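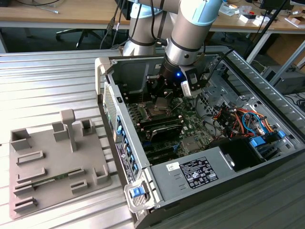 Robot arm over the motherboard of an open desktop computer

Home Articles Engines Airframes Glossary

100-hour inspection
Reading time: 3 minutes

The 100-hour inspection is a recurring check of an aircraft's engine, airframe and systems, best known from the world of light piston airplanes. In the United States it applies to aircraft that carry people for hire and to those used for paid flight instruction when the instructor provides the airplane. It is one of the great workhorses of general aviation upkeep, and a wonderful chance to see an airplane with its covers off!

Scope
The work covers almost the same ground as the annual inspection. The main difference is in who may sign for it: a certificated mechanic with airframe and powerplant ratings can approve the airplane for return to service after a 100-hour, while an annual normally calls for an inspection authorization as well. An annual can take the place of a 100-hour, but a 100-hour can't stand in for an annual.

Engine work
For many mechanics the engine is the best part. Cowlings come off, the oil is drained, and the filter is cut open so its pleats can be searched for metal. On a four-cylinder engine, each of the four gets a compression check, and a weak reading is followed up by listening for where the air escapes: the exhaust, the intake or the oil filler.
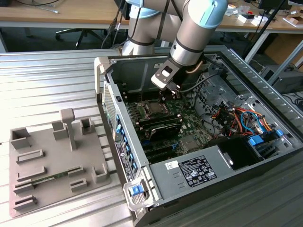 Spark plugs are cleaned, gapped and tested, and they tell a marvelous story about how the engine has been run. Oily lower plugs may point to worn rings, and small gray beads in the gap are lead deposits. Magneto timing, hoses, baffles, mounts and exhaust joints are checked as well.

Records
Findings go into the maintenance records with the time in service. Kobzar, a flight school with three trainers, keeps a separate sheet for each cylinder and compares it with the last one. The habit spread from the Wellance repair shop at Zumarel airfield, where trend sheets came into use one June and quickly won people over. 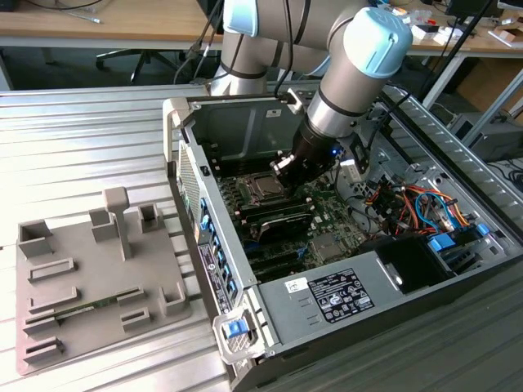
Gripper above the processor socket, with the computer's side panel removed

See also: annual inspection, progressive inspection, borescope, magneto

Last edited 4 March 2023
Contact | Copyright Plillar Aviation Reference | Back to top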